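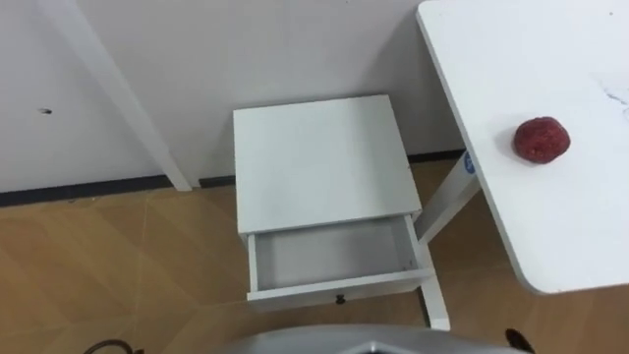 mastlow_mick
Anyone else on the Mastlow home kit trial? 16 days in. Drawers are the bit I bought it for and the little white nightstand is my test piece, drawer open and empty, red thing waiting on the table to the right. Putting stuff in is where I want opinions. Kit was 1286 all in, not pocket money.

Nindirwood
Which gripper? Stock one is poor on small knobs imo. Swapped mine for the Conneely fingers in September, much happier.

mastlow_mick
Stock. Not paying extra on top of that price tbh

prerkach9
Disagree with Nindirwood. Stock fingers are fine, its the default speed thats wrong. Drop it to 5 in the arm menu and try again.

Nindirwood
At 5 you could do it by hand and make tea. Thats not a fix

Pádraig Nic Giolla
Slow is ok for setting up, then creep it back up. I run mine at 9. Would not reccomend the kit at full price though, the manual is dreadful.

mastlow_mick
Trying 5 tonight then. Anyone got the manual as a pdf, mines missing the arm pages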